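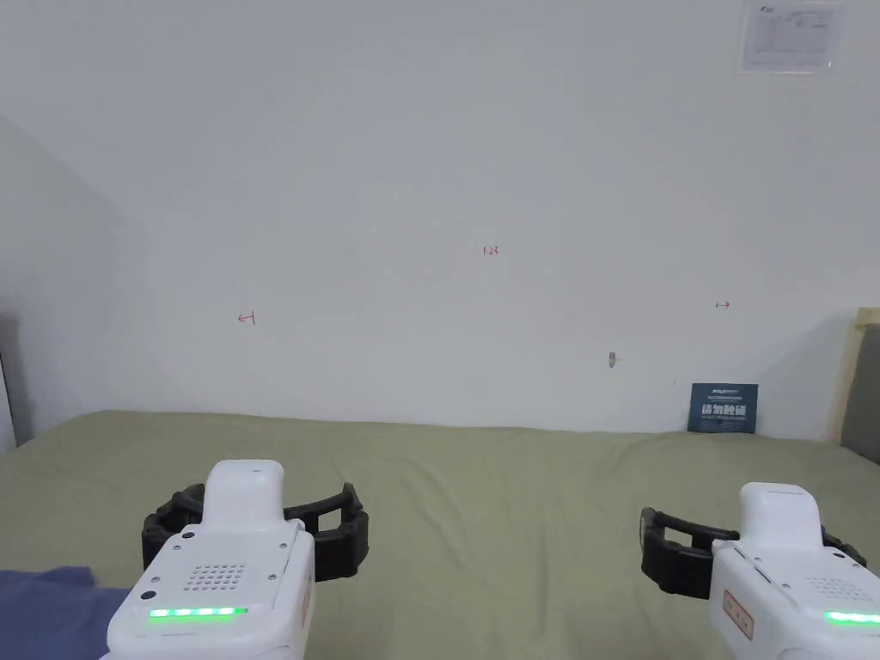 About the Grorent Robotics Club

We are a school robotics club with a slightly unusual interest, and we have been at it for seven years now. Plenty of clubs build machines that race or push each other out of a ring. We like the indoor, everyday sort of work: straightening a sheet, folding a towel, putting a jumper away. It sounds dull, we know, until you have spent a whole afternoon on one pillowcase and found yourself cheering when the corners meet!

The club was started by Elvira Agudelo, who teaches design and technology at Grorent School and still opens up the room at half past three. She had six pupils that first term, a box of motors and a very patient head teacher. These days we have 40 members between the ages of eleven and eighteen, and they come from Plallomow as well as from our own side of the river, so the minibus is usually full and nearly always noisy.

What we do

Beginners spend their first term on the basics — wiring, measuring, a little programming, and a lot of tidying up afterwards. After that they join one of the project groups. The cloth group is the biggest. Its members work in pairs with hand-held grippers, one for each hand, and learn to pinch, lift and smooth fabric with two black fingers on each side instead of their own ten. It is much harder than it looks, and parents who have a go at our open evening tend to go rather quiet. Each attempt is written up in the group's notebook, good or bad, and last year's notebook ended at attempt 503.

Giuliana Chávez looks after the programming side, and she is very good at explaining the same thing four different ways until one of them sticks. Percy Grajales came to us as a pupil, went off to college, and has come back to help with the mechanical work (he is the one to ask about stripped screws). Nidia Llanos keeps the parts cupboard in order and runs the beginners' table.

The Salazar Cup

Every June we take two teams to the Salazar Cup, which is held in the sports hall at Cokatberg. The household round is our favourite. Teams are given a bed to make and a small heap of washing to deal with, and the hall gets very warm and very loud. We have come third twice and last once, and the year we came last is still the one the older members talk about most.

Joining us

You don't need to know anything about robots to come along, and you don't need to bring any tools. Membership is free for pupils at either school. We raise the 300 pounds we need for spare parts each year with a cake sale, so if you bake, we would be delighted to hear from you too. Natalina Pellegrini in the school office keeps the list of places and will happily answer questions from parents, grandparents or anybody else who is curious.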